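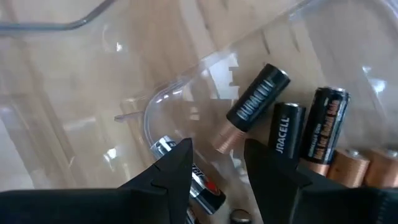 *Batteries in a clear plastic container.*

## Open practice at Clallolance Arena

Stiredus opened the doors of its practice rink in Hebden on Sunday for the only public session of the preseason. Doors opened at 9:30 and the first group was on the ice at 10. Entry was free, parking was not, and the lot behind the rink was full before the warmup ended. Late arrivals were sent to the school across the road.

The club put attendance at 800. The practice rink has bleachers down one side only, so a lot of people stood along the glass at the far end, where the view is good but you lose the near corner whenever the goalies are working.

The morning was split into two groups. The first was mostly players trying to win a job, along with the younger goalies. They ran breakout drills for most of the hour, five skaters against two forecheckers, with the coaches stopping play often. Head coach Reijo Turunen did little of the talking himself. He stood at the blue line and let his assistants run the whiteboard, and only stepped in when the defensemen kept sending the puck around the boards instead of using the middle. After that the drill was repeated until they used the middle.

The second group had the regulars, and most of the crowd had come for them. Santeri Eskola skated on the left side of the top line and took full contact in the small-area games. He missed the end of last season with a shoulder injury and there had been talk that he would be held out until the first exhibition game. He wore a regular jersey and took his turn in every drill. His shot looked a little short of what it was, and on the power play he passed up a couple of chances from the circle to move the puck low. It was one practice, so I would not read much into that.

The power play was the most interesting part of the morning. Last year Stiredus used a defenseman up top and kept two forwards near the net. On Sunday the top unit had five forwards, with Eskola on the left wall and the center dropping back to cover if the puck came loose. The penalty killers broke out on them twice in the first few minutes. Turunen kept the unit together anyway, and it looked better once they stopped forcing the pass across the slot.

There was a short scrimmage to close, two periods of 14 minutes with a running clock. The whites won it 2-0. The first goal was a tip from in front and the second came off a bad change. Number 76, a tryout defenseman whose name was not on the printed roster, had the best hit of the day and also took the only penalty.

### Around the building

Tours went out between the two groups. Ours covered the weight room, the skate shop and the video room, and took half an hour. The locker room was closed. The weight room has been moved upstairs since my last visit and now has windows onto the ice. The skate shop is still in the same narrow space by the loading door, and the equipment man sharpened a pair while we watched and answered questions about hollow depth. Most of the regulars like a shallower cut than I expected.

The video room is smaller than it looks in the club's own clips. Coaches get the tape of each practice by lunch, and players are expected to have watched their shifts before the next morning.

Food was limited to one counter. Coffee was fine. The line for hot dogs ran past the restrooms for most of the intermission, and they had run out of buns by the time the scrimmage began.

### Questions for the coach

Turunen took questions from the bench area after practice, with a microphone that worked most of the time. He said he would carry three goalies into the first week and that the third-line center spot was open. Asked about Eskola, he said, "He's practicing like everybody else, so he'll play like everybody else." He would not name a captain and said the players would be told before the fans were.

Someone asked about Plornness, who knocked Stiredus out in the first round last spring. He said they were faster last year and that he had spent the summer on that. The teams don't meet until February.

Eskola signed along the glass for a good while, mostly sticks and jerseys for kids. The autograph line for the rest of the team was set up in the lobby and moved slowly. It was still going when I left at 1:15.

Regular practices are closed from here on. Exhibition tickets are on sale at the arena box office, and the home exhibition game will be played on the main rink.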